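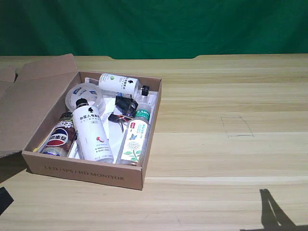

Corrugated cardboard is a sandwich made of paper, and I've been keeping this page on it for longer than I'd like to admit. The two flat outside sheets are called liners. The wavy sheet glued between them is the medium, or the fluting if you prefer the older word, and the waves are where nearly all the stiffness comes from. People in the trade get a little twitchy if you call it cardboard, as that word covers cereal boxes and shirt inserts too, but I say cardboard and so does everybody I know. The plain brown kind is what most of us picture, the sort of carton with LED / IPS / HD MONITOR printed in dark gray capitals along the long front wall and a big lid flap that folds back. Brown is simply the color of unbleached kraft pulp. White board costs more and shows every scuff!

## The name

"Corrugated" comes from the Latin for wrinkled. "Kraft" is the German and Swedish word for strength, and it refers to the pulping process, which leaves the wood fibers long. Long fibers make tough paper. Recycled fibers get shorter every time they go around, so a box made wholly from old boxes is usually a bit softer than one with fresh kraft in the liners. I can feel the difference with a thumbnail now, and I can't say it has improved my social life.

## Where it came from

Pleated paper was patented in England in 1856 as a lining for tall hats. It kept the hat in shape and let a little air through. In 1871 an American patent covered corrugated paper as a wrapping for bottles and glass lamp chimneys, and a few years later somebody glued a liner to one side so the waves wouldn't flatten out. Gluing a second liner to the other side gave us the board we have now.

The pre-cut folding box has a better story. A paper bag maker in Brooklyn had a metal rule slip out of position on a press, and it cut the bags it was supposed to crease. From that came the idea of cutting and creasing a box in one stroke. Those early ones were plain paperboard, and the corrugated version caught on around the turn of the century. Railroads were slow to accept it. They liked wooden crates, and for years they charged more to carry paper ones.

## How it's made

The machine is called a corrugator and it can be longer than a football field. I got to walk beside one on an open day at the Flornau mill in May, and my ears rang until supper. The medium is softened with steam and pressed between two ribbed rollers that mesh like gears. Starch glue goes on the tips of the waves, the first liner is pressed on, and what comes out is single-face board, the bendy stuff you can roll up. Farther down the line the second liner goes on and the whole thing runs over hot plates to set the glue.

The glue is mostly cornstarch and water. I had expected something nastier. The whole place smelled like warm oatmeal.

After that the board is slit, cut to length and stacked. The flat blanks get printed, creased and slotted, usually on one more machine, and a glued seam (or a stapled or taped one) turns each blank into a tube that ships folded flat. Flornau's guide told us their shortest run that week was 300 boxes, which they clearly thought was barely worth switching the thing on for.

## Flutes

Wave sizes go by letters, and the letters don't run in order of size. They were handed out more or less in the order the sizes were introduced, so A is the biggest of the common ones, then C, then B, then E. F is smaller still. I've tried to come up with a way to remember this and failed.

| Flute | Waves | Where you meet it |
|---|---|---|
| A | tall | cushioning, older cartons |
| C | medium | ordinary shipping boxes |
| B | short | canned goods, displays, die-cut mailers |
| E | fine | small retail boxes, pizza |
| F | very fine | jewelry boxes, fast food clamshells |

A-flute has 33 or so waves to the foot, and C has somewhere near 40. I once measured off a foot of a box from my own garage and got 42, which is comfortably C.

Board can have one, two or 3 layers of fluting, called single, double and triple wall. Triple wall is wonderful stuff — you can stand on it, and it'll take the edge off a utility knife in no time.

## Box styles

The one everybody knows is the regular slotted container, or RSC. All its flaps are the same length, and the two outer ones meet in the middle under a strip of tape. It wastes very little board, so it's cheap. If the outer flaps overlap all the way you have a full overlap box, better for heavy things and rough handling.

Then there are telescope boxes, with a separate lid that slides down over the base, and die-cut mailers, which tuck together and don't need tape at all. Wraparound blanks get folded around the product by a machine. My favorite is the five-panel folder, for long thin things like curtain rods and fishing poles, and I keep a couple behind the door just because I like how they close.

## Strength

Two tests come up again and again. The burst test pushes a rubber diaphragm through a sheet and notes the pressure when it pops. The edge crush test stands a small piece on its edge and squeezes. Edge crush tells you more about stacking, and stacking is most of what a warehouse cares about.

A whole box can be crushed too, in a press with two flat plates. The packing shed at Bruvcombe did this for me with one of their apple cartons, and it gave way at 582 pounds with a noise like a very tired accordion. That was a fresh, dry box. Humidity is the great enemy, and a carton that has sat in damp air for a few weeks can lose half its strength or more. Corners carry most of the load, so stacking boxes in neat columns, corner over corner, holds up far better than crisscrossing them like bricks. Brick stacking does keep a pallet from toppling, though, and plenty of places do columns at the bottom and a crisscross on top.

## Printing and marks

Most brown boxes are printed by flexography, a sort of grown-up rubber stamping with a flexible plate wrapped around a cylinder. Ink sinks into kraft paper and looks duller than you hoped. Bold letters in one dark color work best. Fancy pictures are usually printed on a separate sheet and glued on.

Look on the bottom flaps of an American box and you'll often find a round stamp, the box maker's certificate. It names the maker and gives the burst or edge crush rating, along with size and weight limits. I collect these. The Fuvotix one has a nice thick border, and the Mateos one changed its lettering at some point and I have both.

## Recycling

Old corrugated is among the most recycled materials going. It's soaked and beaten back to pulp, screened to get rid of tape and staples, and made into new liner or medium. A bit of tape is fine. Grease is a problem, as oil and water-based pulping don't mix, so rules on pizza boxes vary from town to town. Wax-coated produce boxes generally can't go in with the rest.

Flatten them first, please. My street still hasn't got the hang of it.

## Still to add

Something on honeycomb board, a longer piece on cold-set glues, and a proper section on cardboard furniture, once I've sat in some.

Last revised September 2018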